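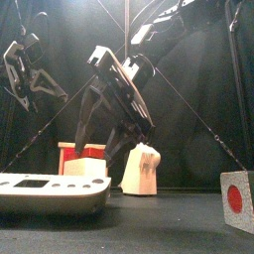 Dear members, the autumn work on the display room at Castillo has started, and I would like to tell you how it goes. In August we received 317 small objects from the Skornley collection, mostly boxes, cubes and other simple shapes that the children use for drawing and for learning about light. Alfredo Estrella and I have tried several cloths behind them, and we have decided to stay with black. A red box stands out very well in front of it, and a speckled cube keeps all its little spots, which were lost when we used the gray curtain. The cloth should hang with soft folds, so please do not iron it or pull it flat. One weak point is the light. It leaves a bright patch on the fabric near the top, and I will ask at the next meeting if we can buy a paper shade for the lamp.

The cream-colored pieces were the most difficult to judge. Under a strong lamp they look almost white, and in the evening they become yellow. Alfredo prefers them in the evening. I prefer the morning, but we did not quarrel about it.

So far 71 objects are cleaned and have a number on the bottom side. For cleaning we use a dry brush only. Water is not good for the painted ones, and two labels already came off in my hands, for which I am sorry.

We still need 20 flat boxes with lids for storage. If you have some from the Drevska shop, the middle size is the best. You can leave them by the side door before five o'clock, with your name inside the lid if you want them back.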